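4. Coast-down runs on the Hidthorpe straight

4.1 Why coast-down

Wind tunnel time was not available to us after January and the budget would not have covered it anyway. So: coast-down. Get the car up to speed, clutch in, let it roll, log speed against time until it is nearly stopped. Old method, cheap, and good enough if the road is flat and the air is still. Hidthorpe is flat. The air was another matter, see 4.3.

The car is the Erner streamliner in its second body. Same chassis as the one described in section 2, new nose, longer tail, wheels now covered at the back only. Front covers were tried at Clendville and rubbed at full lock, so they were left off for everything reported here. This costs something in drag. We have not tried to put a number on it.

4.2 Method

All runs on the main runway, both directions, driver and full fuel. Tyres set cold in the shade, then left alone. We did not re-set pressures between runs, as the earlier paper from the Chiba group did, and this may account for part of the gap between their rolling figures and ours. Top speed before release was 223 km/h on the better runs. A few never got there – gearbox would not take fourth cleanly when warm – and those were dropped.

Speed came from the wheel sensor on the rear left, checked against the satellite logger. The two agree well above walking pace. Below that the wheel sensor goes noisy and the last part of each trace is thrown away. Runway length available to us was 1863 m between the marker boards, wich is tight. From full speed the car does not stop inside it without brakes, so every trace is really a partial trace and the low-speed end comes from separate slow runs started further up.

Runs were paired, one each way, with the turn-round kept as short as possible. Where the wind shifted between the two halves of a pair, both halves were thrown out. That left 9 pairs for the fit.

4.3 Wind

The main nuisance. Hidthorpe sits open on three sides and the mornings we were promised did not come. Two masts, one at each end, cup type, at the height of the driver's head. They often disagreed. We used the mean of both, which is crude but we had nothing better, and a mast at the middle would have been in the way of the car.

Crosswind was not corrected for. The long tail makes the car more sensitive from the side than the first body was, the driver said so after every gusty run, and the steering trace backs this up. Any future work should at least measure it properly.

4.4 Fit

Standard two-term model: a constant part for tyres and bearings, a part rising with the square of speed for air. We tried a third term, linear in speed. It soaked up noise and made the other two wander, so out it went. Mass includes an allowance for the spinning wheels, taken from the bench figure in section 3.

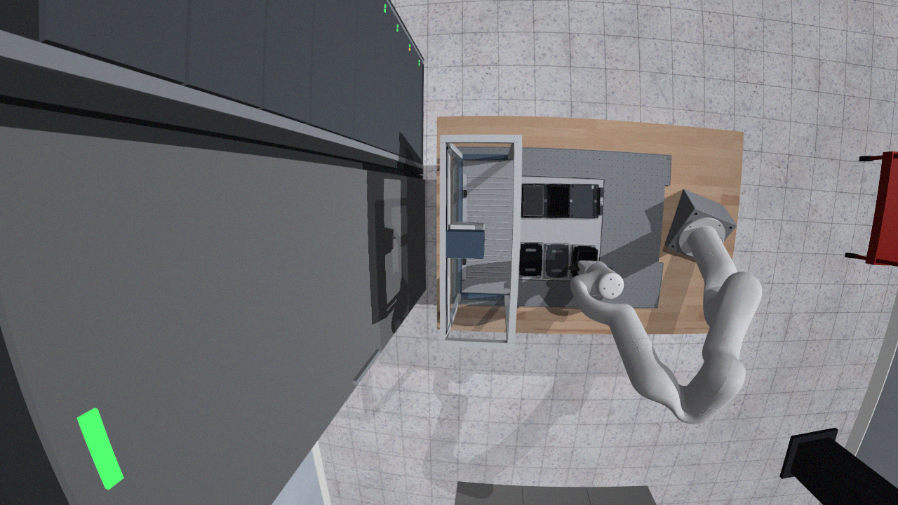
Figure 2.

The air term is well pinned down by the fast half of each trace. The rolling term is not. It leans on the slow runs, and these were made later in the day on a warmer surface. If the two sets are fitted apart the rolling term moves by more than we would like, though the air term hardly shifts. For that reason we quote drag with some confidence and rolling resistance with very little.

Compared with the first body the new one is clearly better. How much of this is the tail and how much the rear covers we can not say, since they went on together. It would have taken one more day at the track. We did not have it.

4.5 Things that went wrong

Logger dropped out twice, both on the return leg. Loose plug. One run spoiled by a bird on the runway, driver lifted early. Surface joint near the northern board shows up as a small spike in every trace – left in, it makes no diference to the fit. Fuel burn between first and last run was estimated from the pump receipt and not weighed.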